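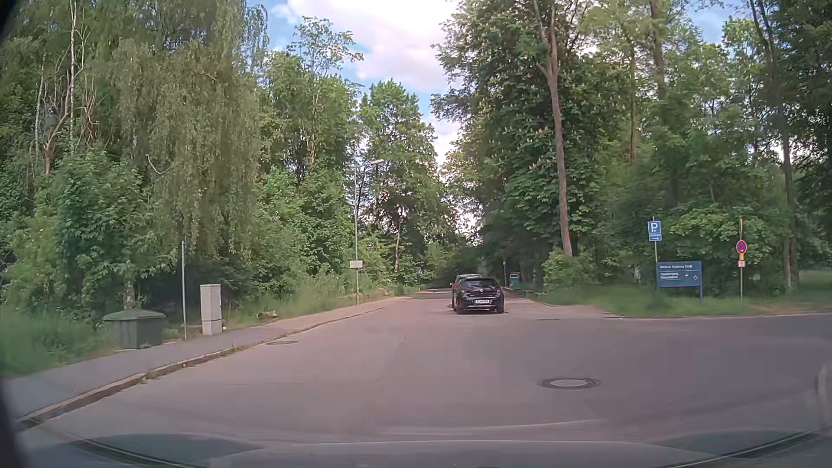 Submitted by Fasil Tamiru, Grelliditz Street Works
For: Elfriede Tanner, Birhane Fund
Last updated: March

Progress on the tree-lined section is behind on curbs and on schedule for everything else.

Curbs and sidewalk. The raised stone curb on the left side is uneven, and weeds are growing along it. Kalkidan Abera has measured 118 yards for resetting. We have finished 60. The paved sidewalk behind it stays as it is.

Covers and drainage. Both round manhole covers, the larger one on the right and the smaller one next to the left curb, are on the inspection list for Friday. Nestor Macaraeg will check the drains on the same visit.

Roadside items. The green storage bin, the gray utility cabinet and the street lamp all stay in place. The slender pole by the cabinet has no visible sign plate, and we have asked the district whether it is still needed. No answer yet.

Lane markings. The road has no visible center line here. Painting was left out of the original grant. Eltano has quoted for 300 yards of line, and we would like a decision from the fund before the next report.

Staffing. The crew is at four people. Abenezer Teshome takes over site records from Kalkidan next month.

Related items
Curb resetting: scope and method
Kotik side streets: first report
Drain inspection schedule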